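So the gripper on the left station quit on us again, and this time I know why, and it's a little embarrassing.

Quick recap for anyone who missed the November post. We'd been running the mug pick over and over, and somewhere along the way the fingers started closing late. Not every time! Just enough to make you doubt your own eyes. I blamed the software, then the handheld controller, then (sorry, Tươi) I blamed Tươi Thân's calibration, which was perfectly fine.

Then on run 94 it closed late, caught the rim of a mug and kept squeezing. The ceramic one we'd been using, a freebie from Skotau, went off like a firecracker. I was leaning in close at the time because I wanted to see the contact point. No glasses on. I got a tiny nick on my chin and a long, well-deserved look from Tươi.

We pulled the logs that evening, all 1365 lines of them, and the force limit was sitting at 42. It's supposed to be 5. I'd bumped it up myself while testing a heavier part from Trodier and never put it back. The late closing was a separate thing, a connector that hadn't seated all the way, but the limit is what turned a hiccup into flying bits.

What we changed: the limit now resets every time the arm powers up, and if you want more you have to type it in again. Safety glasses are on a hook by the door. And I don't stick my face in there anymore, which my mother would like in writing.

Back at it with the mug pick this week, slowly. 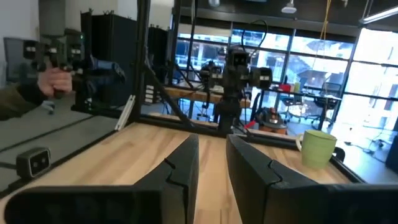
Between the fingers and the green mug, with a handheld device in hand at left.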